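Speaker notes – Keeping a shared workshop tidy
Brurnley, 1/1/20

1. Benches
Start with the layout. Frames in rows, people working between them. Cables are the first thing to sort.

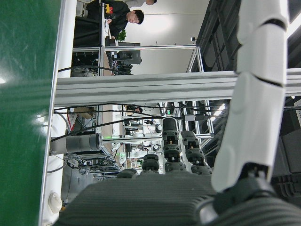 Label both ends of every cable. Ratden does this each May – 48 labels a row.

2. Baskets and boxes
Small parts go in baskets, off the floor.

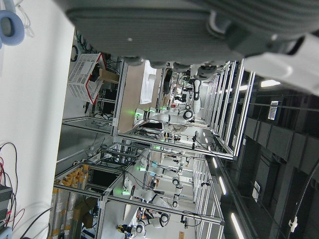
Onu wrote back that baskets fill up with junk unless they get emptied on Fridays. Fair point – read it out.

Then bins and the reach-and-grab tool.
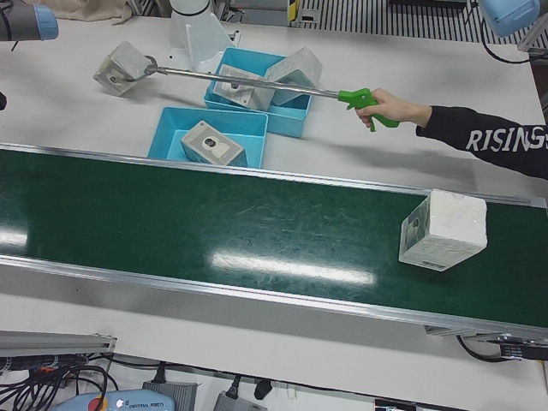 3. Questions
Leave 3 minutes.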